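Brollero Fortune Tray, red
Item 3234
Price: $18

Fustby sells this as a "festive centerpiece." We'd call it a tray. It's glossy red with a thin raised rim and a round gold emblem carrying the character 福. Montserrat Rivas has used one since March to keep her seasonings together and likes it, though she says the gloss shows every fingerprint.

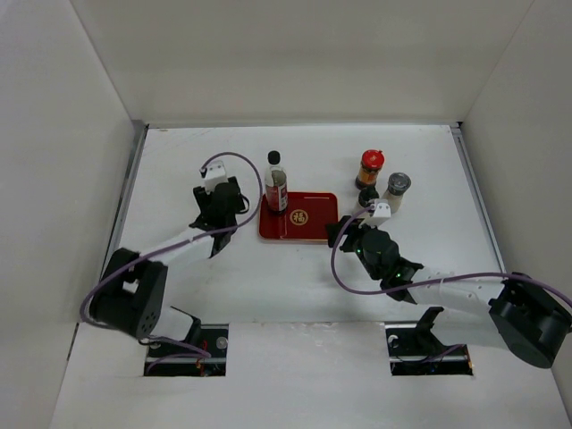
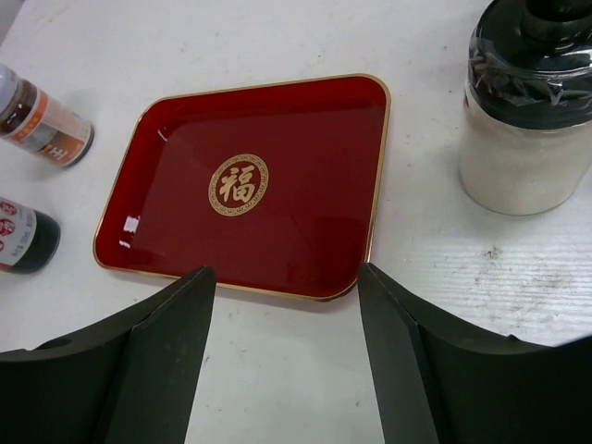

Bottles and jars not included.

Can it go in the dishwasher?
Fustby claims so, but we'd wash it by hand until someone shows us a test.

Shipping $3, free over $99.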